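¿Te has fijado alguna vez en cómo son los cajones de metal por dentro? Yo sí, ¡me encantan! Y hoy te cuento por qué muchos tienen las paredes inclinadas, como si se abrieran hacia fuera.

Prueba esto en casa. Necesitas 2 cajas (una de paredes rectas y otra de paredes inclinadas, una bandeja de horno honda te sirve) y una pelota pequeña. Suelta la pelota pegadita a la pared de cada caja. En la recta cae de golpe. En la inclinada baja rodando, como tú por el tobogán, y acaba en el suelo del cajón. Las paredes hacen de tobogán para las cosas.

Ahora cambia la pelota por un trapo. ¿A que no rueda? Un trapo es blandito y se arruga, se dobla y se queda hecho un ovillo donde le apetece – cada vez con una forma distinta. Yo lo tiré cinco veces y me salieron un caracol, una montaña y tres cosas sin nombre. Una caja de plástico duro, en cambio, tiene siempre la misma forma, la pongas de pie o tumbada.

Y un truco más: el metal liso brilla un poquito. Si acercas algo de color muy vivo, a veces ves su reflejo debajo, medio borroso, como en un charco. Mi amiga Carola Diekmann lo probó con un calcetín rojo y una bandeja, y se pasó la merienda entera moviendo el calcetín de un lado a otro.

¿Encuentras tú el reflejo naranja?
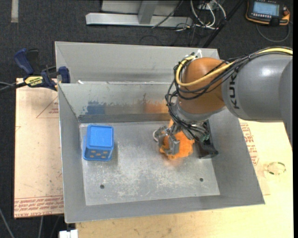
*Un cajón de metal con una cosa blandita y arrugada y una caja azul de plástico.*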